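机器人社四月简讯：拉链小组进展

2022年4月14日，星期四

本学期机器人社分成三个小组，底盘组和视觉组的情况上期已经写过，这一期说拉链小组。

拉链小组的任务是让双臂机器人拉开和合上日常用的小包。题目来自十一月的Zirkico学生操作赛，规则已经公布：参赛队要在规定时间内处理主办方摆上桌的软包，一只手固定包身，另一只手找到拉头、夹住、沿拉链方向移动。拉开算一半分，再合上算另一半。包的款式赛前不公开，只说会有硬壳的、布面的和带衬垫的。

组里从寒假后开始准备，先用笔袋练。笔袋布面平，拉链是直的，拉头上系了一段绳子，夹起来容易。三月换成各种小包之后，成功率掉得很厉害。主要的困难有三处：一是包身软，按得轻了整个包跟着拉头走，按得重了拉链会拱起来；二是拉头的朝向不固定，有时平躺，有时翘着，有时翻到另一侧；三是浅色包放在浅色桌面上，腕部相机不容易把边缘分出来。

这个月的练习主要针对第三点。桌面暂时不换，先把包和拉头的图像采够，再重新训练识别拉头的模型。计划采2000张，目前完成了1000张，标注跟着采集一起做，每次活动结束前由当天的操作员互相检查一遍。标注时只框拉头和拉片，拉链齿不框。拉片末端带圆环的，圆环一并框进去，这一条之前有人做得不一样，旧的标注已经在返工。 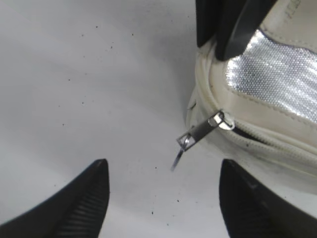 白色小包练习，腕部相机画面。一侧夹爪按住包身，拉头位于另一对夹指的上方。

按压的位置也改过一次。原来的程序默认按在包的正中间，结果包的两头容易翘，拉头离按压点又远，一拉就偏。现在改成按在靠近拉头那一端的包边上，按下之后先停一下，等包身不再回弹，另一只手再靠近。这样做每一轮会慢一点，但夹空的次数少了。包边的衬垫厚薄不一样，按压的深度还是要靠人先给一个初值，下一步打算用夹爪电机的电流来判断有没有压实。

夹指的内侧用的是带斜纹的防滑垫。之前试过光面的，夹布料还可以，夹金属拉片会滑。换垫片之后，夹指的张开宽度要重新标定，标定步骤写在社团文档的“夹爪”一页里，换过垫片的人请在表上登记日期和编号。最近两次活动都碰到登记漏写，后面的人拿旧参数跑了半个下午。

遥操作方面，四月新加入的同学都已经上手过。刚开始练的人常见的问题是两只手同时动，固定的那只手没有压稳，另一只手已经去夹了。请按先后顺序来：先压，再靠近，再夹，最后拉。夹住拉片以后不要往上提，沿着拉链的方向走，遇到拐弯的地方放慢。感觉拉不动就松开退回来，从头再做一次，不要硬拽，上个月有一个包的拉片就是这样拽下来的。

数据保存的要求重复一下。失败的轮次也要存，不要删，文件名后面加“失败”，并在备注里写清楚是夹空、滑脱还是包身移位。只写“不行”的备注没有办法用。每次活动的数据当天传到社团的服务器，本机只留最近一周的。

四月下半月的安排如下。周中的活动照常，继续采集浅色包的图像，采完之后再采深色包。周末活动室开放，主要留给拉链小组做合上拉链的练习，这个动作到现在还没有完整做过几轮，合到最后一小段时拉头容易卡住，需要固定的那只手换一次位置，换手的程序还在写。底盘组需要用桌子的话请提前在群里说，避免两边撞上。

另外向大家征集旧的小包。零钱包、化妆包、耳机包、眼镜包都可以，拉链要能正常使用，里面的东西请自己先清空。现有的包大多是浅色、单拉头的，缺双拉头的和拉链在侧面拐弯的。放在活动室门口的纸箱里就行，想要回去的请贴上名字，学期末归还。练习过程中拉链可能会有磨损，舍不得的包就不要拿来了。

比赛报名的事，队伍名单五月定，想参加的同学到时候在群里接龙。每队要有人负责遥操作，有人负责程序，同一个人不能报两个岗位。规则全文放在社团文档首页，请报名前先看完“犯规与重试”那一节。

下期简讯写视觉组的新相机支架和底盘组的场地测试。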